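4.2 The bed as a sorting surface

We had planned this part of the Tiltthorpe study around closets and drawers, the places where clothes are supposed to end up. The bedrooms themselves pulled us somewhere much more interesting! Again and again the real work of tidying happened on top of the bed, and the closet came in only at the very end, if it came in at all. Over the course of the study we logged 2291 separate placements of clothing and bedding, and 765 of those were placements onto a bed. No other surface came close, and we have come to think of the bed as the main worktable of the home.

Beds do this job well for plain reasons. They are wide, they are soft, and they sit at a height where an adult can drop something without bending. They also come with a deadline built in. A pile on a chair can stay there for weeks (several of ours did), but a pile on a bed has to be dealt with before someone can sleep. Bošković's earlier notes from the Metwally apartments call this the "bedtime push," and we were delighted to find the same pattern in houses with far more storage.

We use three terms for where an item can be. The heap is the large mixed pile, usually against a wall or at the head of the bed, where clothes and blankets lie together with no order we could find. The field is the open stretch of bed that is left over. The bin is any open container standing within reach of the bed, whatever it was first bought for. Figure 4 has all of them, with a small blue glove on the field and an orange cloth already down in a yellow-rimmed bin.

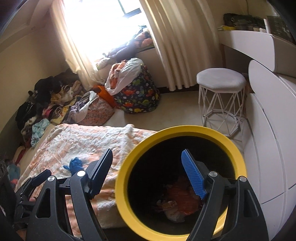

Small items behave differently from large ones, and this was the finding that got us most excited. Gloves, socks and hats were rarely sorted straight from the heap. They tended to come loose while something bigger was being pulled out, and then they stayed on the field, alone, through several rounds of work on other things. We call these strays. A stray is easy to see and easy to pick up, so one might expect it to go first. In our logs it was often among the last things to be moved, even when the bin was closer to it than the heap was.

Blankets cause their own kind of trouble. A throw can be part of the heap or part of the bed, and people in the same household did not always agree on which. When we asked one couple on a Sunday to sort their bedding by "belongs here" and "needs to go," they spent longer on a single fleece than on all of their shirts – and enjoyed the argument a good deal. For coding, we counted a blanket as bed cover if it lay spread out under other items and as heap if it was bunched up or folded among clothes. Blankets that were half spread were coded by both raters and talked through afterward.

The bin deserves more attention than it has had in earlier work. Most of our households used it as a one-way stop, where cloth of different kinds and colors went in together and was not sorted again until it left the room. Section 4.3 follows those mixed loads out of the bedroom and down the hall.

Figure 4. Heap, field and bin in one bedroom. The heap of clothes and blankets lies at the head of the bed; a single stray, a crumpled blue glove, rests on the fluffy blanket.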